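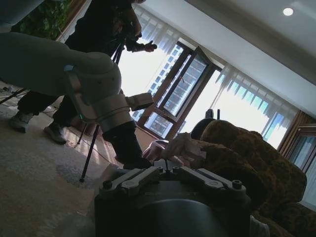
Tips for a two-arm build in a room you also live in

Most of what follows was worked out over one winter, with two arms, a pair of tripods and a floor that changes from carpet to wood partway across. The advice should carry over to a shared workshop, where the furniture is worse and the outlets are better.

Clearing the space

Measure the reach of each arm at full stretch and mark it on the floor with painter's tape. Do this before you move any furniture. An arm reaches farther with the gripper on than the sheet says, so add the length of the gripper and whatever it will be holding. Where two circles overlap, use a second color of tape. Mine overlap over the seat of the armchair, and that is the only place I let both arms work.

Houseplants go outside the tape. Leaves get caught in joints and potting soil gets into everything.

Tripods on carpet

A tripod that stands firmly on a wood floor will creep on carpet. Spread the legs fully, press each foot down through the pile and check the head with a small level. Check it again after an hour. If one leg has to sit on the wood and the other two on carpet, put a square of thin plywood under all three. I cut mine from a cabinet back, 680 mm on a side, and rounded the corners so they don't catch socks.

Hang a bag of rice from the center hook if the tripod has one. Sand is heavier but it leaks.

Cables

Run cables along the wall where you can and flat across the carpet where you can't. Black cable on pale carpet is easy to see. On dark carpet, wrap it with bright tape every foot or so. Leave a loop of slack at each tripod and strap the loop to a leg, so a tug moves the loop and leaves the plug alone. Hook-and-loop ties are worth the money. A pack of 20 did the whole room, and I have reused every one.

Gaffer tape holds well on wood and poorly on carpet. For carpet, use the cable covers with a hooked underside. Ours came from Brodberg and the short ones are long enough.

Light from the window

A big window behind the work is the most common cause of bad camera pictures. The arm goes dark and the fabric loses its edges. Vertical blinds help, but sheers alone are not enough at midday. Either turn the setup so the window is to one side, or do the camera work before ten in the morning. In February I could go until nearly 200 minutes after that, but by April the sun was straight onto the chair.

Leave the ceiling lights on even in daylight and keep them on for every run. If you switch them halfway through, you will have to redo the exposure settings.

Screws and linkages

Go over every screw on the gripper before the first run of the day. Use the right size hex key and stop when it is snug. If a screw keeps backing out, take it out, clean the thread with alcohol, put on one drop of medium threadlocker and leave it overnight. Do one screw at a time or you will lose the alignment of the bars.

Aiguo Jiang, who shares the workshop downstairs, puts a line of paint marker across each screw head and onto the housing. A broken line means a loose screw. I copied this and it takes a few seconds to check.

Working with cloth

Start with a plain cotton dish towel. Wash it twice first to get the stiffness out. Patterned upholstery underneath confuses the camera, so for early tests lay a plain sheet over the seat, and take it away once the grip is reliable. Soft cushions shift when pressed. Pin them from behind or leave them off until later.

Set the grip force low and bring it up in small steps. Thin cloth needs less than you expect.

Standing near the arms

Keep one hand near the stop button. Wear closed shoes and push your sleeves up. Nobody reaches past a powered arm to open a window or fix a blind. Stop it first, wait until it is still, then go around.

Write the stop procedure on a card and tape it by the door.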